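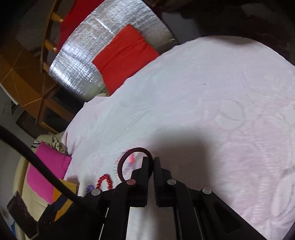

¿Cómo lavo una colcha clara con relieve sin que se aplaste el dibujo?

Publicado por Marisa_entrepinos el 2023-12-16 en Hogar y textiles

Buenas. Tengo una colcha grande, entre blanca y rosa pálido, con unos motivos en relieve que parecen acolchados. Me la pasó mi cuñada cuando se mudó y no trae etiqueta, así que no sé la composición. Por el tacto diría que lleva bastante algodón, pero no pondría la mano en el fuego.

El dibujo todavía sobresale bien y me gustaría que siguiera así. La tela se arruga enseguida en las partes lisas, con pliegues finos en diagonal que no se van aunque la estire con la mano. También tiene una marquita oscura, muy pequeña, en una zona sin dibujo. No sé si es tinta, óxido o simple suciedad.

La lavadora es de 6 kilos y la colcha cabe, pero justa. Mis dudas son tres: si la meto en casa o la llevo a una lavandería, qué hago con la marca antes de lavarla y si se puede planchar. La secadora prefiero no usarla, aunque si hace falta hay una en el edificio.

Gracias de antemano.

Lensa Fikre
Respondió el mismo día

Si cabe justa, yo la llevaría a una lavandería con máquinas grandes. Una colcha apretada en el tambor no se aclara bien y sale con pliegues muy marcados, y los restos de jabón en tela clara se notan después como zonas amarillentas.

Antes de nada, prueba el color. Moja una esquina del revés con agua fría y un poco de detergente líquido, apriétala con un trapo blanco y mira si destiñe. Si el trapo queda limpio, sigue adelante.

Para la marca, empieza por lo más suave: agua fría y jabón neutro, dando toques con un paño por los dos lados – sin frotar, que el roce levanta pelusa. Déjalo 21 minutos o media hora, aclara y mira. Si parece óxido, no uses lejía, porque puede fijarlo. Hay quitaóxidos para ropa, pero prueba también primero en el revés. Si es tinta, un poco de alcohol en un bastoncillo, con papel de cocina debajo.

El lavado, a 30 grados, programa delicado, poco detergente y sin suavizante. El centrifugado en 600 como mucho, aunque la máquina llegue a 900 o más. Sácala en cuanto termine y sacúdela entre dos personas.

Para secarla, extendida sobre dos cuerdas paralelas, de modo que el peso se reparta. Con pinzas en una sola cuerda se deforma. A la sombra, por el rosa.

Plancha solo si no hay más remedio: por el revés, con una toalla gruesa debajo para que el relieve se hunda en ella, temperatura baja y sin apretar. A mí me funciona mejor el vapor a cinco centímetros y alisar luego con la mano.

paco_trastero
Respondió dos días después

Yo las lavo todas en casa a 40 y nunca ha pasado nada. La mía era de Bratenora, también con dibujos, y sigue igual. Plancharla me parece perder el tiempo, en la cama se estira sola.

Nuria B.
Respondió en enero

De acuerdo con casi todo lo que dice Lensa, con dos cosas que añadir.

Sin etiqueta no puedes saber si lleva relleno sintético entre las capas. Si lo lleva, el calor de la plancha o de la secadora lo aplasta y ya no se recupera. Mira si hay alguna costura un poco abierta en el borde y comprueba lo que asoma. Si son fibras blancas brillantes y muy ligeras, probablemente sea poliéster, y entonces nada de plancha directa.

Lo otro es el guardado. Doblada siempre por el mismo sitio, la línea del doblez acaba partiendo los motivos. La mía la enrollo sobre un tubo de cartón forrado con una sábana vieja. Si no tienes sitio para un rollo, dóblala en tres y cambia los pliegues cada vez que la saques – y no le pongas mantas encima.

Sobre los 40 grados: para una colcha de algodón blanco puede valer. Con partes rosas y sin saber de qué está hecha, yo no lo haría.

Marisa_entrepinos
Comentario a la respuesta de Nuria B.

Gracias a los tres. He mirado una costura del borde y lo que asoma es blanco y brillante, así que la plancha se queda en el armario. Primero haré la prueba del trapo en una esquina y luego pediré precio en la lavandería de la plaza.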